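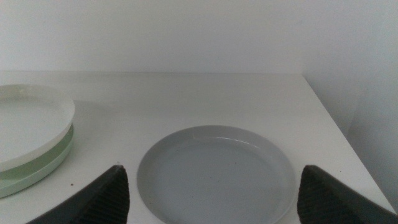 Plates in off-white, green and light gray at our Hadville workroom.

About Kurek

Kurek supplies everyday tableware to cafes, school kitchens and small hotels. Kazimiera Sowa and Kofi Baidoo started the company in Hadville with 24 customers, most of them lunch places within driving distance. We now deliver to 71.

We keep the range small. Our plates are round and plain, and the colors are chosen so they can be mixed on one table. If a plate gets broken, you can order a single replacement in the same color. There is no minimum order.

New colors are tried out on a white table before they go into the price list. Hacer Baysal runs the workroom and has the final say on which shades sit well together in a stack. The next additions are planned for April.

Ulla Halonen handles orders and deliveries. Local orders usually go out in about 5 working days. Customers in Pudeck can collect from our storage unit there by arrangement.

We are a team of 6. Visitors are welcome in the workroom, but please call ahead so that someone can let you in.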